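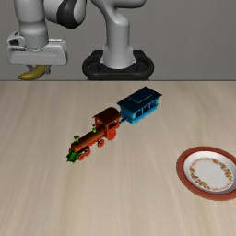
Omow fruit keeper: six weeks with a box that says it slows down bananas

I've been suspicious of fruit keepers ever since my mother bought a set of green bags that were meant to keep lettuce crisp until Easter. They didn't. So when the Omow turned up in the Hollport sale with 894 reviews, most of them glowing, I read the bad ones first. The bad ones said it was a plastic tub with a sachet in it. I bought it anyway.

It is a plastic tub with a sachet in it. The lid has a dial with two settings, "ripen" and "rest", which opens or closes a vent. The sachet is supposed to soak up the gas that fruit gives off as it ripens. Bananas give off a fair bit of that gas, so they seemed the proper test, and we get through enough of them in this house that I wouldn't be buying specially.

Each week I bought one bunch, split it, put half in the tub on "rest" and left the other half in the bowl. Same kitchen, same side of the room, away from the kettle. I moved the bowl back whenever somebody shifted it, and somebody always did.
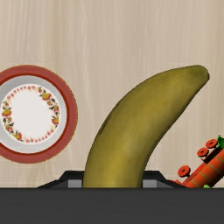

Did it slow anything down?

A bit. In the first fortnight the bananas in the tub were a day behind the others, which I'll admit I hadn't expected. They stayed firmer at the stalk and the brown freckles came later. By the fourth week I couldn't tell the two halves apart, and my husband, who had no idea which was which, picked the bowl ones as fresher.

I suspect the sachet had given up. The leaflet says to change it "regularly", a word that could mean anything. Refills are £6 and you can't buy one on its own. A bunch of bananas costs a good deal less, so the sums only work if you throw away an awful lot of fruit, and if you do, you could try buying smaller bunches.

The "ripen" setting is the better half of it. Hard avocados came on nicely. Then again, a paper bag does the same job and folds flat in the drawer.
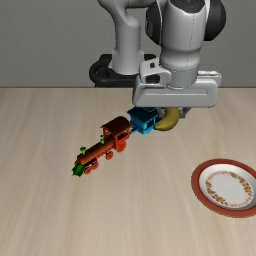 Can you put it in the dishwasher?

The tub can go in, on the top shelf. The lid has to be wiped by hand, and crumbs get under the dial where a cloth won't reach.

I also borrowed the Platura, which has no sachet at all, only a ridged base and a looser lid. It did nothing for bananas that I could see, but grapes sat well in it and it's easier to clean. It costs less too. If you just want a box to keep fruit flies off, I'd have that one.

As for the Omow, two stars. One is for the avocados and one is for that first fortnight. It takes up a lot of worktop, the lid squeaks, and the claim on the sleeve about "twice the life" is nowhere near what I got. 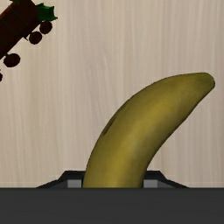 Edivaldo Damasceno: I've had mine since February and agree about the sachets. I stopped buying them and just use the tub for lemons. Have you tried wrapping the banana stalks in cling film? Costs next to nothing and I reckon I get the same extra day.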